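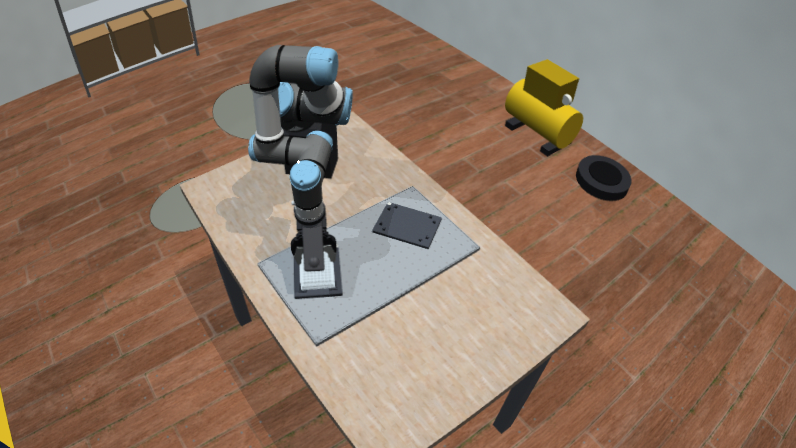 Pale top with short streaky grain, dark edge.

9/26/23

Trarstead bench tops, oil trial, second coat. Preben Fogh says the Trilard hardwax needs only 10 hours between coats. The tin says the same. I still don't believe it. Panel 2 took a thumbnail mark this morning and I wasn't leaning on it.

Weighed out 50 g per panel again. Cropper's sheet claims 285 g covers the full top, both coats. Maybe on glass. End grain drank nearly all of mine before I got to the middle – I'd want to see whoever wrote that sheet do it with a rag.

Barry Sugden thinks the sheen difference left to right is sanding, not oil. Could be. He did the left half. We both stopped at the same grit, or so we wrote down in February, but the discs were from the old Drotora box and half of those are mislabeled.

Water ring test: faint ring on panel 1, none on panel 3. Preben calls that a pass. One ring on one panel proves very little either way. Repeat with coffee and vinegar, same spots, lids on.

To do: new discs, check shed humidity overnight, ask Cropper which wood they tested on. Don't order more Trilard yet.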